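Unit 5: Principles of Ecological Restoration
Course handout, Sukia School of Land Studies
Instructor: Joana Quintela

Restoration begins with a survey of soil, water and plant cover. Students should read the Dernow report first.
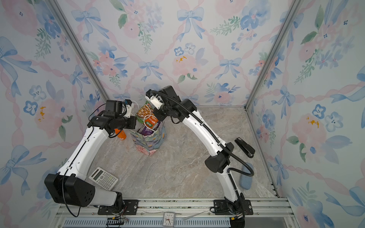
Native plants are chosen by site, and seed should come from the same watershed. A planting plan must record real species: the blue five-petaled flowers printed on the wallpaper could not be entered in one, as a pattern gives no species name. The Dernow plot covers 40 acres.

Grazing was stopped there before any planting.
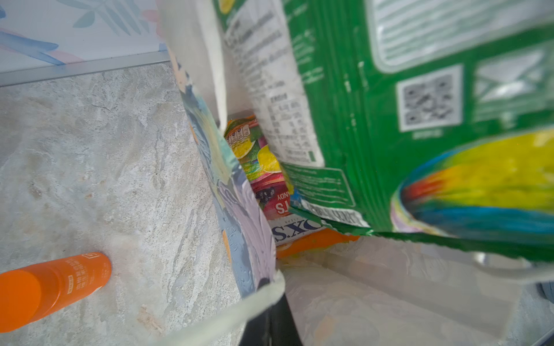

Stream banks were then planted with willow, and 563 cuttings were set in two rows.

Wiremu Nepia's field notes are on reserve. 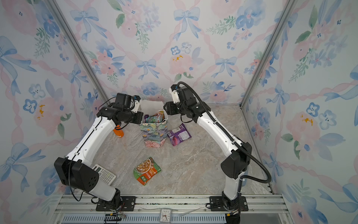
Monitoring

Plots are checked each January against an untreated reference site.
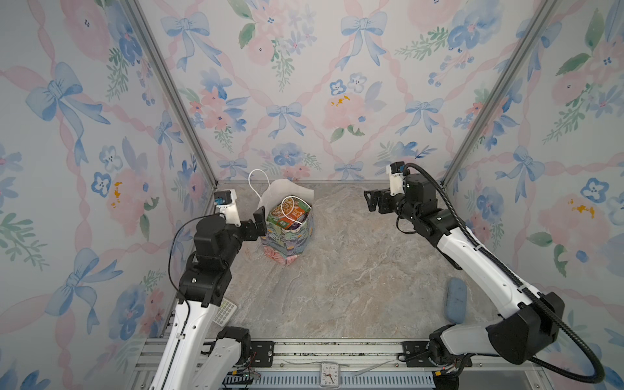
What is a reference site?
A nearby area in good condition, used to judge recovery.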